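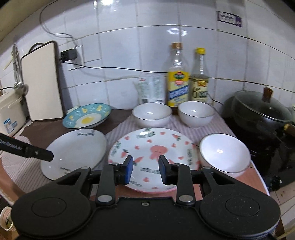
Temholm，8月

Svenja，你好！

上次你在电话里说，报告不用写得太正式，“像平时发邮件那样就行”，那我就当真了啊。Wuvik 那张表格我另外填好放在附件里，数字都在上面，这封信主要讲讲表格里装不下的东西。有点长，你泡杯茶慢慢看。

先说大家最关心的：餐具借用站还活着，而且活得挺好！从春天开门到现在，一共借出去334次。写申请的时候我心里完全没底，还记得你问我“要是没人来借怎么办”，我嘴上说不会的，挂了电话就开始发愁。头两个礼拜也确实冷清，来的人多半是看见门开着，进来问路的。后来附近小学办夏季活动，家长群里有人转了我们的借用单，一下子就热闹了。

借的人里头，给孩子过生日的最多。这一点我们当初完全估错了。申请书里我写的主要用户是街坊聚餐、合唱团、各种协会的年会，所以第一批采购几乎全是成套的白色大餐盘和汤碗，结实，能摞，难看得很均匀。结果家长进门第一句话往往是：有没有小一点的，带图案的？没有。于是他们很客气地借走几个大碗装薯片，盘子还是去超市买纸的。这不就白忙了嘛！

所以5月我跟你申请把一部分“装修”的钱挪到“采购”，就是为了这个。谢谢你批得那么快。儿童餐具这一块现在是全站周转最快的，图案五花八门，白底粉色章鱼似的小家伙配爱心和胡萝卜的那种，四五岁的孩子一眼就看中，有时候两个孩子为一只盘子能吵起来。我们没有刻意去配套，收到什么是什么，每家来了自己挑。我原来担心花色不统一家长会嫌弃，目前一个嫌弃的也没碰到，倒是有个妈妈说，图案不一样正好，孩子们自己认得哪只是自己的，不会拿混。这句话我准备印到下一版借用单上。

库存方面，眼下登记在册的是3147件，包括盘、碗、杯、刀叉勺，还有一些不知道该归到哪一类的东西（蛋糕铲、奶油壶、一个巨大的潘趣酒碗，那个碗到现在只借出去过一次，还回来的时候里面装着一束花，算是谢礼）。比申请书里的目标多，多出来的部分基本是捐的。捐赠这件事我得多说几句，因为它既是好消息，也是今年最累人的事。

大家太愿意捐了。谁家都有一柜子外婆留下来的瓷器，舍不得扔，又不用。我们在门口贴了张纸说接受捐赠，贴出去没多久，走廊就走不通了。有金边的，不能进洗碗机；有手绘的，漂亮是漂亮，可底下没有任何标识，我不敢拿来给人盛吃的；还有磕了口的，捐的人说“就一点点”，可那一点点正好在嘴唇碰到的地方。Roswitha Reinholz 花了好几个晚上定了一套收货标准，写在一张纸上，现在谁值班都照这张纸来：能进洗碗机，没有缺口，能摞起来，同款不少于四件（儿童餐具除外，单件也收）。不合格的当面婉拒，请人带回去。一开始我们不好意思拒，全收下，结果不得不自己去处理，那段时间的垃圾费你在表格里也看得见，对不起，以后不会了。

损耗倒是比我想的少得多。到目前为止打碎或者弄丢的一共23件，多数是玻璃杯。押金我们收得很低，碎了也只从里头扣一点象征性的钱。有位先生还回来的时候少了一只杯子，押金都不肯要，第二天又专门跑来，说杯子找着了，在院子里的灌木丛底下。你看，人还是挺好的。

洗涤这一摊是上半年变化最大的。最初的规则是“洗干净了再还”，听起来合理，执行起来一塌糊涂。每家对“干净”的理解不一样，叉子缝里的蛋黄是个永恒的话题。而且我们按食品卫生的要求，不管别人洗没洗，回来都得再过一遍高温，等于洗两次，水电都浪费。6月起改成“刮掉剩菜，直接还”，由我们统一洗。借的人高兴坏了（办完聚会谁还想洗碗啊），我们的工作量当然也上去了。

这样一来机器就得像样。Drorkska 租给我们的那台洗碗机，合同是按月续的，前两个月总在漂洗那一步报错，师傅来了两趟，换了一个进水阀，现在好多了。按月租比买贵，这点我清楚，可买的话要一次掏一大笔，还要改下水管，房东那边也没松口。我的想法是年底前继续租，等房租合同的事定下来再说买不买。这部分如果你们有别的意见，请尽早告诉我，我好跟 Drorkska 谈明年的价。

运输这边，Tsolakis 面包房帮了大忙。他们的车每天清早送完面包，回程是空的，老板说顺路可以捎几个周转箱。所以现在住在河对岸的人不用自己扛着一箱盘子坐公交，面包房门店就可以取和还。我们付一点油钱，加上在借用单背面给他们留一小块地方印营业时间。唯一的麻烦是他们下午四点就关门，上班的人赶不上，已经有人抱怨了。我去谈过一次，想让他们把箱子留到隔壁的修鞋铺，修鞋铺答应了，但要等他家把里间收拾出来，估计得入秋。

周转箱也值得讲讲，因为我们在这上头交了学费。最早图便宜买的是搬家用的折叠箱，底太软，装满瓷盘一提就往下坠，看着就揪心。现在用的是硬底的，里面加了隔板，大盘竖着放，小盘平放，杯子单独一箱倒扣。箱盖内侧贴着清单，借走时对一遍，还的时候再对一遍。清单原来是打印的，一沾水就糊，Roswitha 改成了塑封加油性笔，好用多了，我有点气自己怎么没早想到。

再说人手。申请里写的是两个兼职岗位，目前实际是一个半：Roswitha 负责库房和洗涤，时间是足的；我管预约、对外联系和账目，超时的部分没有算钱，这个不用你们管，是我自己效率低。另外一个半岗原本打算给一位做前台的同事，她干了一个多月，找到了离家近的全职工作，我们开开心心送她走了，可是位置到现在还空着。招聘启事发过两轮，来面试的人都不错，问到工作时间就犹豫，周转最忙的时候偏偏是大家想休息的时候嘛。我打算9月把这个岗位拆成两个更短的班次再招一次，工资总额不变。这个调整按协议需要你点头，麻烦回信时顺便说一声行不行。

预约系统，唉。我知道你们对这一块期待很高，申请书里我也写得很漂亮：网上看库存，网上下单，自动提醒归还。目前的现实是一张共享表格加一本厚厚的本子。给我们做网站的那位做到一半，发现“同一套餐具可以拆开借”这件事比他想的复杂得多，比如一家要十个盘子，另一家同一天要同款的八个，系统就认为整套已经借空了，谁也订不了。他改了两版，第二版能用，但慢得让人想睡觉。我现在倾向于先上一个简单的：只能看大概有什么，提交需求，然后由我打电话确认。老一辈的借用人本来就爱打电话，一打能聊二十分钟，顺便告诉我上次那个沙拉碗多么合适。这块的预算还没用完，第二笔款我压着没付，等能用了再付，合同里是这么约定的。

钱的总体情况：到上个月底，账上还有将近4000欧元没动，主要就是网站尾款和空着的那个岗位省下来的。看上去宽裕，可下半年要付取暖费，库房那边冬天冷得手指头都伸不直，洗碗机的水管也怕冻。所以请不要因为这个数字就觉得我们钱太多啦！我在附件里列了下半年的支出计划，如果岗位能招到人，到年底基本刚好用完。

有一件计划外的事，想听听你的看法。有两所幼儿园来问，能不能不按次借，按学期长期借一批儿童餐具。他们想办“一起吃早餐”的活动，每个礼拜一次，自己买一套放着又没有柜子。我心动得不行，长期借省事，也稳定，还不用来回搬。可我又怕最抢手的小盘子全被占走，家长过生日的时候又没得借，回到春天的老样子。Roswitha 的意见是可以借，但单独采购一批，不动现在的库存，由幼儿园付一部分。我同意她，只是这得有一笔小钱，协议里没有这一项。你那边有没有可能算在“扩大受益人群”里？不行也没关系，我再去想别的办法，只是先问一句。

还有儿童餐具的材质问题，家长问得越来越细。陶瓷的怕摔，塑料的有人不放心，竹纤维的我自己不放心（网上看了不少资料，越看越糊涂）。我们目前的做法是：凡是说不清材质的，一律不放到儿童架上，能查到厂家说明的才放。标签上写明能不能进微波炉。这样一来，捐来的儿童餐具有一小半只能退回去，挺可惜的，但我晚上睡得着。

宣传这边没花什么钱。本地小报登过一小段，把我们的地址写错了一个门牌号，隔壁理发店接了好几天的咨询，理发师现在介绍我们的业务比我还熟练。夏季市集上我们摆了个摊，没想着能借出去多少，就是让人来摸摸看看。最受欢迎的环节是“配一桌”，孩子们可以从架子上随便挑餐具摆一张桌子，摆完给爷爷奶奶讲解。有个小男孩摆了一桌子全是汤勺，讲得头头是道，说客人都是恐龙，恐龙喝汤。我笑得不行。这个环节冬天我还想办，地方换到室内，时间没定。

申请书里承诺过的“减少一次性餐具”的测算，我得老实交代进度：还没有像样的结果。借用单上有一栏问“如果没有借用站，您会用什么”，填的人不少，可答案五花八门，有写纸盘的，有写“跟我姐姐借”的，还有一位写的是“用手”。要从这里面推出省了多少垃圾，我没有这个本事，也不想编一个好看的数给你。当地大学有位老师答应看看我们的数据，等他开学有空了，我把他的意见一并写进年底的报告里。如果你们内部需要一个中期数字，我建议只报借出次数，那个是一笔一笔记下来的，错不了。

下半年要做的事，我大致排了一下：9月重新招人，同时把借用单改版；10月把简单版的预约页面放上去，哪怕丑一点；入冬前给库房的水管裹保温，再把架子往里挪，门口那一段风太大，登记的时候纸到处飞；11月开始接圣诞聚会的预约，按现在电话里的口风，那阵子大概要排队。大套的白盘子终于要派上用场了，我替它们高兴。

另外，你说秋天想过来看看，随时欢迎！最好挑上午十点以后，早上那会儿箱子刚从面包房那边回来，地上全是东西，没处下脚。来的话提前跟我说一声你吃不吃坚果，Roswitha 烤的蛋糕里什么都有。

附件一共三份：填好的表格、下半年支出计划、收货标准那张纸的复印件（你上回说别的项目也想参考，尽管转发）。洗碗机的维修单我还在等 Drorkska 补开，拿到就寄。

等你回信，尤其是岗位拆分和幼儿园那两件事。

祝好，也替我问候办公室的各位

餐具借用站，Temholm

又及：借用单背面面包房的营业时间印错了，新的一批已经在印，如果你手上还有旧的，请别再往外发了。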